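4. Where Keys Go

4.1 The bunch as an object

Earlier work on household clutter tends to treat a bunch of keys as one item. Anyone who has tried to get a single key off a bunch in the dark will have doubts about this. A bunch is a small population of hard, flat things that happen to be traveling together, and it changes shape each time it is picked up. In our diary study, 20 people living in the Aranda apartments wrote down each place they set their keys for a month. One lost the diary, leaving 19. The keys were fine.

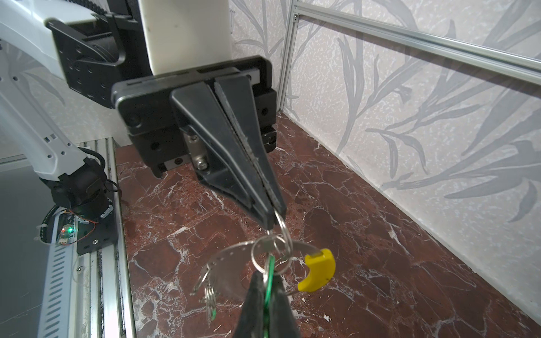

The remaining diaries gave 254 usable entries. We sorted them by surface (open, walled, hanging) and by what else was on the ring. Attachments mattered more than we had planned for. A plastic cap or a loop of cord was bought, in most accounts, so that the owner could tell one key from another, and was then used as a handle for the whole bunch. Teodoro Barroso, who coded the entries, proposed a separate category for attachments whose owners could no longer say what they were for. It filled up quickly and we have kept it.

4.2 Trays, baskets and the open table

Participants described three kinds of home for their keys. The tray is the one people recommend to others. The basket is the one they own. The open table is where the keys are. We asked about this gap in the exit interviews and were told, with some firmness, that the table was temporary.
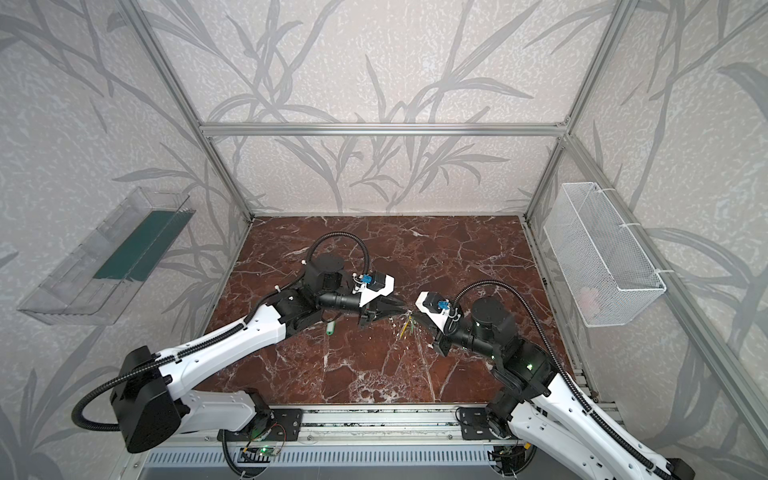
Page last modified: April, 19:20

The walled containers differ in ways that show up in the diaries. A clear tray lets its owner check the contents from across the room, and entries for clear trays rarely mention searching. Wire mesh ought to do the same. In practice people reported seeing that there was something in the basket, failing to tell what, and getting up anyway. Small soft items also stayed in baskets much longer than keys did, to the point that two participants listed them as part of the basket.

Mounting height came up less often than the Vanora interviews had led us to expect. A container fixed to a wall was used if it was near where the bag was put down and ignored if it was not, however nicely it had been fixed.
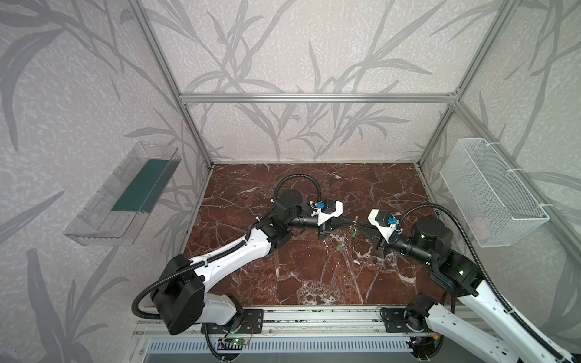 Figure 3. The tabletop between its two wall containers: clear tray on the left, white wire basket on the right.

4.3 Pattern and the missing key

Keys that have come off the ring are a different problem from keys that have not been found. The bunch is bulky and makes a noise when it lands. A loose key does neither for long, and it lies flat.

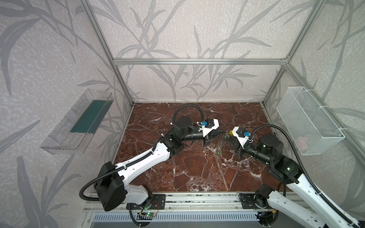 Color contrast is the usual advice, and our participants had plainly heard it, given how many bright caps they owned. The caps help when they face up. Bare metal has a harder time, particularly on stone. A polished top like the red-brown marble seen here already has pale veins wandering across it and a few small bright reflections near the middle, so a thin silver key has plenty of company. Plain matte tops produced fewer complaints in the diaries, although their owners also had fewer visitors who admired the table. We did not collect data on the visitors.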